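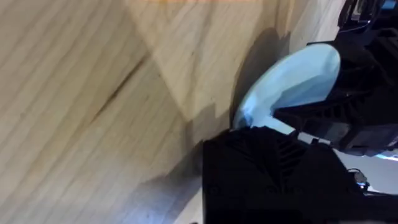 3.2 What people call a flaw

I came to this study wanting to know why buyers at Fenudcombe turn down perfectly sound tabletops, and I ended up spending most of August listening to them talk about color. We showed each shopper 11 sample boards and asked which ones they'd live with. Plain boards did fine, no surprise there. The fun started with pale wood carrying one darker, brownish streak, like the one in Figure 1, where the fine grain is otherwise light beige to cream. Some shoppers called a streak like that a stain and moved on fast - others said it was the only reason they'd pick the board!

Figure 1. Pale wood with a darker streak.

Price muddied things, I'll admit. At 600 dollars a streak was "character," and at 800 the same people wanted it sanded out. I tried sorting the answers by age and by whether they rented (Eder's older survey did both) and got nowhere with either. Section 4 picks up the rental question again.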